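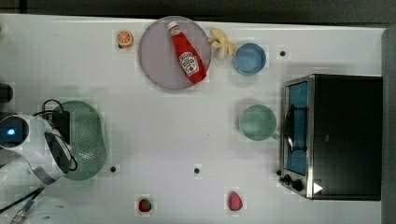 A ketchup bottle on a round plate, among toy foods and dishes.

Learning through the play kitchen: an interview with the head of early years at Jondby Nursery School

24 June 2020

The play kitchen at Jondby Nursery School is open to every child from the first morning of term. The school's head of early years, who has taught children under five for most of her career, regards it as the part of the classroom where spoken language develops most quickly. She met the Stuvero Education Bulletin to discuss how pretend cooking is planned and what staff look for when they observe it.

"A child who will say very little at group time will often speak at length when taking an order for lunch," she said. "There is a part to play and there are words that go with it. We hear polite requests, complaints about the soup and long explanations of what is in the oven."

The school revised its approach in February, when staff reviewed their written observations from the previous term. They found that adults had been asking too many questions during play, most of them about colours and numbers. Teachers are now advised to take a seat as a customer, accept whatever is served and wait for the children to speak first.

"It was uncomfortable reading for some of us," she said. "We had been turning every cup of tea into a small test. Children answered us politely and then stopped playing."

Groups are kept to 4 or 5 children. With more, she said, disputes over the cooker take up the session, and quieter children tend to leave. Staff do not set a time limit, although the kitchen closes during outdoor play so that the room can be tidied and the crockery washed.

Families are invited to suggest dishes that are cooked at home. Clean, empty packets have been sent in by many households, and the staff write recipe cards with the children in the languages that parents use. The head of early years considers this the most useful change of the year.

"When a boy recognised his grandmother's rice on one of our cards, he taught the rest of the table how it should be eaten," she said. "No lesson of mine would have done that."

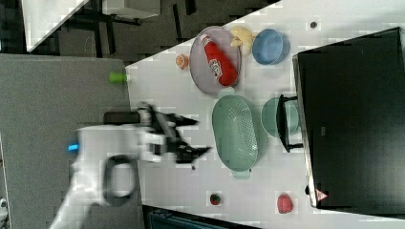 Does a play kitchen need to be expensive to be useful?

Ordinary pans, wooden spoons and empty food packets serve very well, and children often prefer them to purpose-made sets.

The school's own equipment was bought over several years with help from the Lakatau Fund, which supports small purchases in nursery classrooms. Its latest award to the school was £701, most of which was spent on storage at child height. She advised other settings to consider shelving before buying further toys, as children who can reach and return things by themselves need far less help from adults.

On the question of assessment, she was cautious. The school keeps short written notes, and more than 1000 have been collected from the play kitchen alone. They are shared with parents at the end of each term, but they are not scored. "We write down what was said, in the child's own words," she explained. "Parents can hear their child in it."

She was also asked about children who prefer not to take part. Some, she said, will watch for weeks before picking up a spoon, and staff are asked not to hurry them. A chair is kept beside the kitchen for any child who wishes to sit and listen.

The school intends to extend the work next year with a pretend market, for which the children have already chosen the name Kakakhel Stores. Price labels will be written by the oldest group.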